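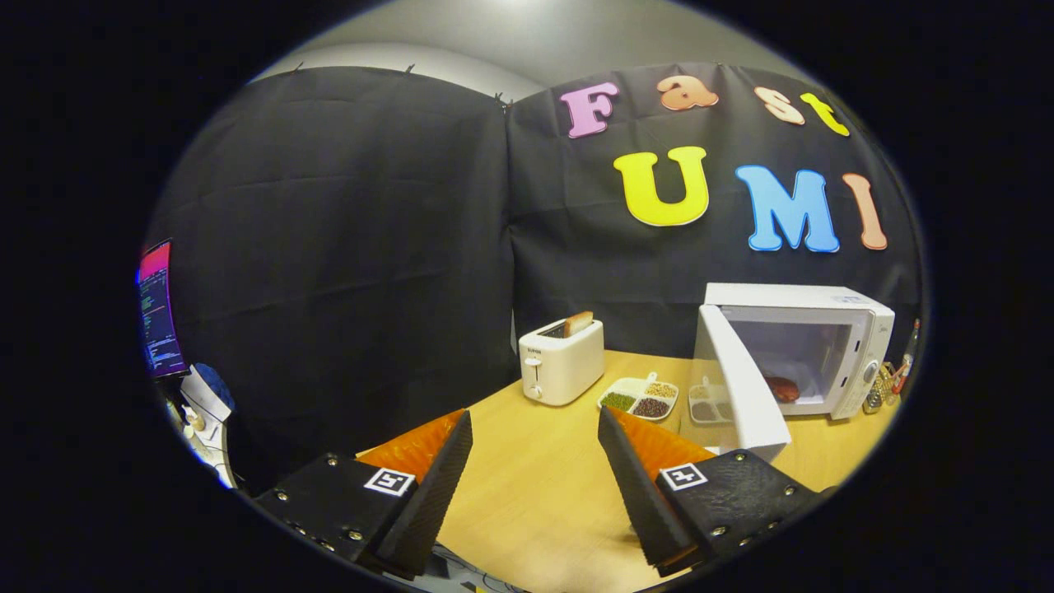 Ornberg Shared Labs, Rooms and Supplies Team

The corner table: toaster, microwave and dry goods

The corner table has been set up long enough now that most groups in the building have used it at least once, and the same questions keep coming to our desk. What follows covers the appliances, the dry food trays, the curtains and the booking sheet. It replaces the page that was taped to the door in December, which can come down.

The appliances

The toaster is the white two-slot one and it lives at the back left of the table. Please leave it there. The cord reaches the wall outlet from that spot and doesn't reach from anywhere else without an extension, and we don't want an extension cord running across the floor in that corner. If you need the toaster somewhere else on the table for an afternoon, move it, and put it back when you are done.

Use plain sliced bread only. No butter, no cheese, nothing with a filling. The crumb tray pulls out at the bottom and should be emptied at the end of any day the toaster was on. One group has been leaving slices in the slots overnight, and by morning they are hard enough to break when you pull on them. Lift the last slice out, unplug the toaster and wipe the top.

The knob on the front sets the browning. Turn it back to the lowest setting when you finish. Several people have put bread in without looking and gotten charcoal, and the smell stays in the curtains for days.

The microwave is on the right side of the table. The door swings out a long way, over the tabletop, and it will push anything standing in front of it. Keep the trays clear of it or shut the door first. We have had one tray of dry beans on the floor already this year, and beans roll a surprising distance. They were still turning up under the cabinets two weeks later.

Food can sit in the microwave with the door open for as long as your session lasts. At the end of the session it comes out. If you do heat something, cover it. The microwave runs at full power unless you change it, and 90 seconds is plenty for one small item. The inside gets wiped with a damp cloth and a drop of dish soap, never with the bench spray. The bench spray leaves a film on the walls of the oven and we have had to scrub it off.

Anything that has been on the corner table is not for eating, including the bread. The break room has its own toaster and its own microwave.

The trays

The divided trays are white plastic with dry goods sorted into the compartments. There are dark reddish-brown beans, small green ones, pale yellow grains and so on. They took an afternoon to fill and they take about as long to sort again once mixed, so please don't pour one compartment into another to make room. If your work calls for mixing, take an empty tray from the supply shelf and fill it from the jars.

Jars are on the second shelf of the supply cabinet, labeled by contents. Spilled goods go in the trash and not back in the jar. When a jar is down to the last quarter, write it on the Tisum sheet clipped inside the cabinet door and we will add it to the next order. The Tisum sheet is the only list we check. Sticky notes on the jar lid fall off.

Trays should be dry before they are filled. A tray that was rinsed and filled the same hour had to be thrown out along with everything in it.

The curtains and letters

The black curtains behind the table are held up by small clips along the top edge. They sag, and we know they sag. A heavier rod has been priced and is in the spring request. Until then, please don't pull on the fabric to straighten it. That pops the clips, and the ladder has to come from the Sandhu building. If a clip has come off, tell us and leave the panel hanging as it is.

The big foam letters on the right-hand curtain, "Fast" over "UMI," are to stay up. They are light and they come loose if you brush against them, so go around the left end of the table to reach the outlet. If you find one on the floor, set it on the supply shelf and someone from our team will put it back in its place.

The tabletop

The wooden top marks easily. Use a board or a folded towel under anything heavy or wet. Tape is fine for a day. Tape left on for a week takes the finish with it, as you can see near the front edge of the old table in the hall. Masking tape only, please, and pull it up slowly.

Booking

Slots are three hours long and can be booked on the Plondisus calendar up to 11 days ahead. Please cancel slots you won't use. The corner was booked and empty for two whole mornings last month while another group waited.

The money

The appliances, trays, dry goods and curtains came to $1,830 from the shared equipment line. Bread is not included and each group brings its own. There is no room in the line for a second microwave this year.

The table will be closed on Thu 7 March for floor cleaning. Take your own things off it the evening before. The trays and appliances can stay and we will move them ourselves.

Comments

floor2_bench: Can we get the green ones in a bigger jar? We go through those faster than anything else.

Rooms and Supplies: Yes, added to the next order.

nightshift: Is the ladder ever going to live in our building?

wetlab_east: Thanks for the note about the spray. I had been using it on the microwave for a month. Will stop.

tray_sorter: Seconding the part about pouring compartments together. It took me most of a Friday to undo one.

Recent items

Supply cabinet keys: where to sign them out
Floor cleaning dates for the spring
Break room refrigerator, labels and clear-out
How to request a shelf in the hall storage
Recycling pickup moves to the loading dock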